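Comparing two grippers on bin picking without fooling yourself

Vendor videos show a clean bin and one kind of part. Don't trust them, and don't trust your own first afternoon either. The steps we use at Celterstead are dull, but they have killed two purchases so far.

1. Clamp the bin to the table. A bin that creeps makes the second gripper look worse than the first.

2. Choose objects that disagree with each other. Put in something crumpled, something hollow, something flat and something heavy for its size. Foil wrappers, a plastic cup, a toy block and a small tape measure will do. Skip the vendor's sample kit.

3. Tie the cables to the arm and run every joint through its range by hand speed. If a loop hangs near the fingers, fix it now.

4. Run 100 attempts per gripper – same arm, same camera, same controller settings. Svenja Hagedorn reshuffles between attempts and doesn't get told the score.

5. Log a drop over the bin as a failure. Bolger's sheet calls it a "partial success". I don't.

6. Swap the grippers and repeat the first set. If the numbers move by more than 4, your setup is drifting and the comparison is worth very little.

Scuffed metal floors give depth cameras trouble, so keep the old bin. A new one flatters everybody.

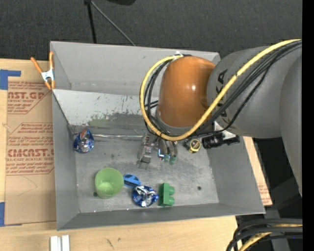

Page last changed: March, by Clem McKinnon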